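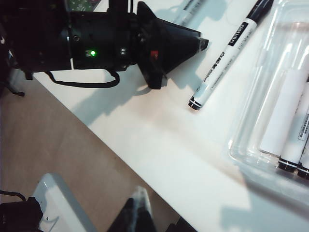 Miyuki Oshima wrote in to say that she had tried two therapy apps and a breathing course before she asked anyone a single hard question about what she was paying for. She wished she had started with the questions. So do I, and these are the ones I get most.

14 comments

Is Tendbridge therapy?

No. Tendbridge is a matching service. It takes your answers, hands you a name, and collects a fee from the person it sends you to. The person may be very good. I just wouldn't read much into the word "matched," which on their form rests on your age, your schedule and one box about mood.

Should I trust a site that claims 2,154 success stories?

I'd ask what counted as a success. Most people feel somewhat better a few weeks after their worst day, with or without help. Ask how many clients started, and how many quit.

What does the Cavasura Method cost?

The full program is $800, or $600 if you pay before the intro call. I don't like discounts that end before you've met the person. I also couldn't find out what the method is. The brochure says "deep release" four times and never says of what.
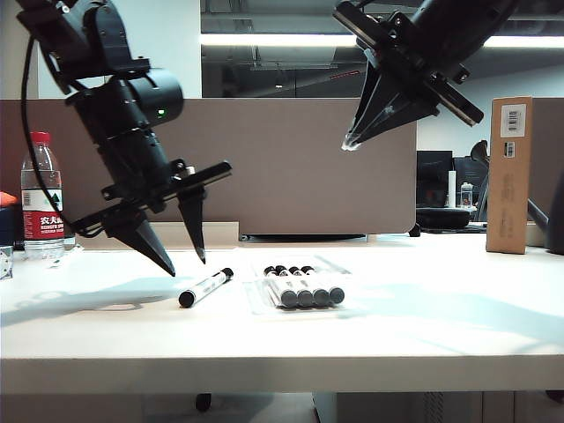

A plain description of what happens in a session shouldn't be hard to get. If you ask and hear that you have to experience it first, keep your wallet closed for now.

How long should a session be?

Mine run 60 minutes. Shorter ones can be fine. I've seen no good reason to believe longer is deeper.

Do you work with couples?

I don't. Precious Molefe does, and she'll tell you on the phone if she thinks it's a bad idea.

Can I get by with a chat app like Yap?

For company at 2 a.m., maybe. Read the privacy page first. If you might hurt yourself, call or text 988 in the US.

How will I know if it's working?

Pick something small and ordinary before you start, like sleeping through or answering your mail. Check on it in a month or two. If nothing has moved, say so out loud and see how your therapist takes it. 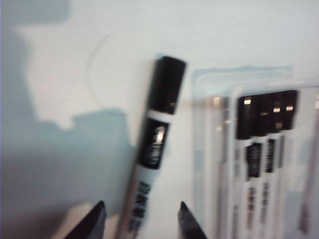
Loose marker and a clear pack of matching ones.

Do you offer a free first call?

Yes, and you can say no at the end of it. I won't follow up unless you ask me to.

Shares: 37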